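Hendton Block Sorting Collection: Data Card

Version 7

Summary

The Hendton collection records the handling of painted blocks in open metal bins, as carried out at a table. It is maintained by the Kirketti group and is intended for those who study how small objects of similar shape are found, picked out and put in order. The collection holds 484 sessions. Each session is stored in its own folder with a short text file giving the block set used, the starting layout and the order in which the blocks were to be taken.

Materials

The blocks are narrow and rectangular and come in two colours, red and green, the red being the longer. They are placed on the floor of the bin without a fixed pattern, so that no two sessions need begin alike. Bins are kept in use when scratched or worn - marks on the metal form part of the record and should not be edited out.
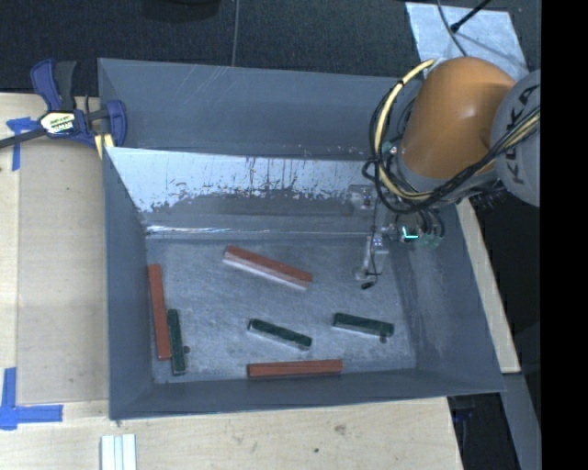 Gion Widmer
Data Steward, Hendton Collection

Three red and three green blocks make up the set used in the Brandão series, which accounts for 104 of the sessions. One red block may lie close to a wall of the bin and another well away from it, and users should take this into account when comparing times. The Edik series follows the same written procedure with other block sets.

Known limitations

Side faces of the blocks can look much paler than the top faces. Labels give the colour of the top face only. Bright reflections on the bin walls have not been corrected.

Access and updates

Requests are limited to 500 files per download. Corrections received by Wed 23 September will be included in the October release. Earlier versions remain available on written request to the data steward.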